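Miresard Bags: packing and unpacking notes

README

What is in this folder

Short written notes on bags being packed, opened and emptied on a table. There are 211 notes, one per text file, covering 20 bags: backpacks, totes, a few wash bags and one old satchel. Thanakorn Rungrueang wrote most of them and checked the rest.

How the files are named

Each name starts with the bag number, then the pocket, then a running number. Pocket codes are M for main, F for front, S for side and N for none, which is used when the note is about straps, handles or something hung on the outside. Bag 11 has two front pockets, so it uses F1 and F2.

What each note says

The first line gives the kind of bag and its colour. After that come the fastenings, what went in or came out, and the order it was done in. Please keep to the words in words.txt. We use "zip" for the whole fastening and "pull" for the tab you hold. Older notes say "slider" in places and have not all been changed.

Charms and keyrings are listed under N, even when they lie across a pocket. They get moved about during packing, so give their place at the start of the note only.

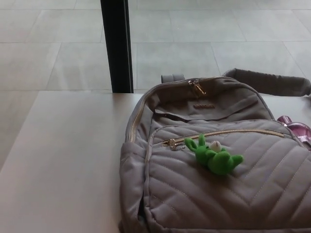
Quilted fabric goes down as "quilted", with the direction of the stitching added if it is easy to make out. Metal parts are noted by colour, so write "gold zip" and leave it there. If a badge can't be read, put "badge, unread" and don't guess the maker.

Known problems

Four notes for the Fluris tote have the side pockets the wrong way round. The notes for bag 4 stop before the bag is fully emptied. Both will be put right in the October update.

Corrections

Add a line to changes.txt with the file name and the new wording. Leave the old file where it is.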